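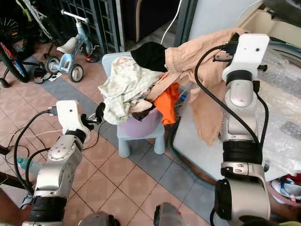

Basket on the blue chair, tiled floor by the gate.

Ticket: Washing keeps coming out stiff and musty
Opened by: Emília Tichý
Opened: 2020-09-23
Area: Laundry and drying
Status: Solved, left open for comments

Emília Tichý wrote:

Hello all! First ticket from me, so shout if I've put it in the wrong section. Our clothes come out of the machine smelling fine, and a few hours later they smell like a pond. The cotton things also dry stiff as card. It affects mixed loads most, the sort with a black top, something bright orange and a couple of pale things all thrown in together. Towels are nearly as bad.

Machine is a Kendow front loader, bought second-hand. Powder is Flesik, one full scoop every time. I wash at 30 and nearly always use the quick cycle. We dry on a rack indoors because the yard gets no sun after lunch.

Already tried:
- second rinse (a bit softer, same smell)
- half a cup of vinegar in the drawer (no change that I could smell)
- moving the rack closer to the door

The basket lives on a little child's chair so I don't have to bend, and I love that arrangement, so please don't take it away from me!

Lachlan Rankin wrote:

Great, a proper mystery. Some questions before we start pulling things apart.

How long does the load sit in the drum after it finishes? When did you last open the filter? And how full is the drum when you shut the door? If you can't get a flat hand in on top of the clothes, it's too full for a quick cycle.

Also have a look under the rubber door seal. Fold it back all the way round, especially at the bottom.

Emília Tichý wrote:

Drum: overnight sometimes. All right, often.
Filter: what filter?
Hand test: failed, couldn't get my fingers in.
Seal: grey slime, a hair grip and one baby sock we gave up on last winter. So pleased to see that sock.

Lachlan Rankin wrote:

Brilliant, lots to go on. Do these in order and report back after each one.

Step 1. Clean the seal
Warm water, washing-up liquid, old toothbrush. Dry it with a cloth and leave the door ajar from now on.

Step 2. Empty the filter
Small flap, bottom right on most Kendows. Put a baking tray under it first. Turn the cap slowly and let it drain before you take it right out.

Step 3. Run it hot and empty
Longest cotton cycle, hottest setting, 100 grams of washing soda straight in the drum, no clothes.

Step 4. Cut the powder
One full scoop is far too much if your water is soft. Stiff cotton is very often leftover powder. Weigh out 70 grams for a normal load and see how you get on.

Step 5. Sort the heap and wash it in two goes
Tip the basket out, darks and brights in one load, pale and checked things in the other. Smaller loads rinse so much better.

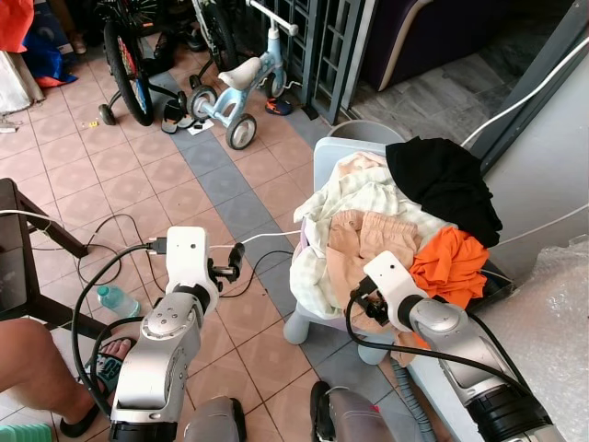
Step 6. Get it out and hang it straight away
Shake each piece, leave a gap between things on the rack, open a window if you can.

Emília Tichý wrote:

Steps 1 and 2 done. The filter gave me a tray and a half of brown water and 200 in old coins, which won't buy much but I was thrilled. Step 3 running now.

Later: step 3 done and the drum smells of nothing at all. Lovely!

Concetta Cirillo wrote:

Butting in because I had exactly this in our flat in Galbraith. Take the powder drawer out too. Mine had a black crust behind it that no hot wash was ever going to reach. There's a tab in the middle, press down and pull.

Emília Tichý wrote:

Concetta, yes! Crust found, soaked in the sink, gone. I did the two smaller loads with 70 grams each and hung them up as soon as they'd finished. The cream checked one is soft again. The orange one smells of clean cotton and I've been walking round making people sniff it.

Detlef Kuhlmann wrote:

Does the quick cycle have to go for good? Same machine here in Jeltow, same pond.

Lachlan Rankin wrote:

No, keep it for small, lightly worn loads. Do a hot empty run once a month and check the filter when you do it. I'd still use the longer cycle for towels.

Emília Tichý wrote:

Filter is in the calendar for November, with the baking tray. Chair stays!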